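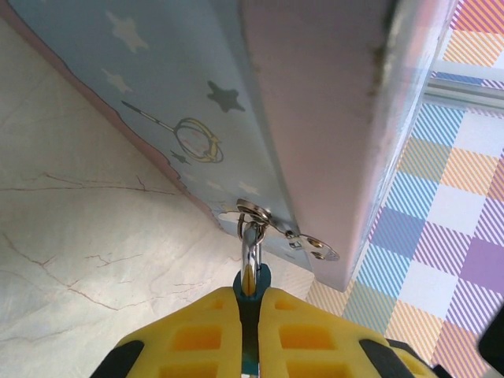 1 min read

Why do stars twinkle?

A star is a huge ball of hot gas that shines with its own light. It looks tiny to us only because it is so far away.

Starlight travels through space in a steady line. 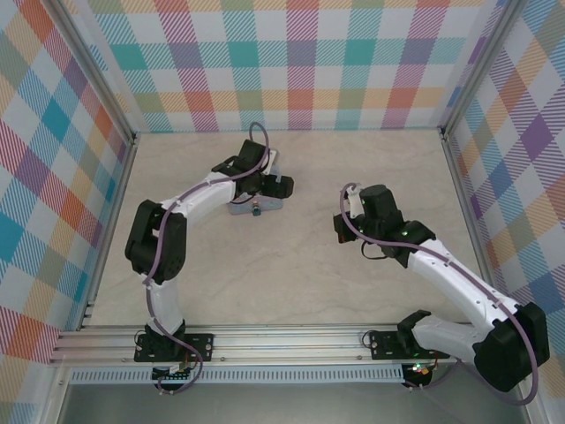 Then it reaches the air around Earth. Some air is warm and some is cold, and it is always moving. Moving air bends the light a little, first one way and then another - so the star seems to flicker.

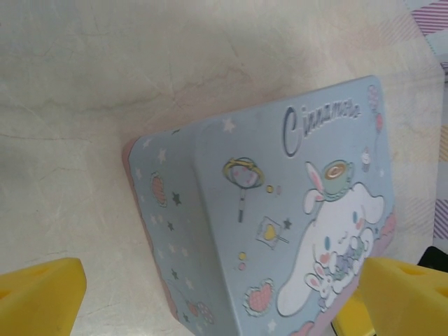
Planets twinkle less. They are much closer, so they look like tiny disks, and the wobbles even out.

Try it on a clear night in October. Stars low in the sky twinkle most.

16 shares | 0 comments

© Larix | Contact | Back to top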